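### 4.3 Cleaning and resealing the countertop

Applies to Clundmont granite tops installed with Pliltgate penetrating sealer. For tops supplied without sealer, see section 4.5.

**Caution:** Do not use vinegar, lemon cleaners or bleach. Acids and strong alkalis strip the sealer and dull the polish.

1. Clear the area to be treated and wipe it with a damp microfiber cloth.
2. Wash with pH-neutral soap and warm water. Rinse twice.
3. Let the stone dry for 14 hours. Keep the room ventilated.
4. Put a few drops of water on the surface. If the stone darkens within 22 minutes, go to step 5. If the drops stay beaded, stop here and repeat the check in December.
5. Shake the sealer can. Apply a thin, even coat with a lint-free pad, working in overlapping strips.
6. Wipe off all residue before it turns tacky. Dried residue leaves a haze and has to be removed with Pliltgate thinner.
7. Keep the surface dry until the next day.

**Note:** One 585 ml can is enough for two coats on a standard island. Porous stone may need a third.

**Note:** Sealer slows staining but does not protect against heat. Use a trivet under any pan above 170 °F. Mats with an open grid let spills through to the stone, so lift them and wipe underneath at least once a week.

Seam repair and chip filling are covered in section 4.4. Record each resealing in the log at the back of this guide. 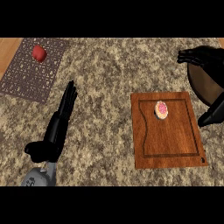
*Fig. 4-6. Granite top with grid-textured mat.*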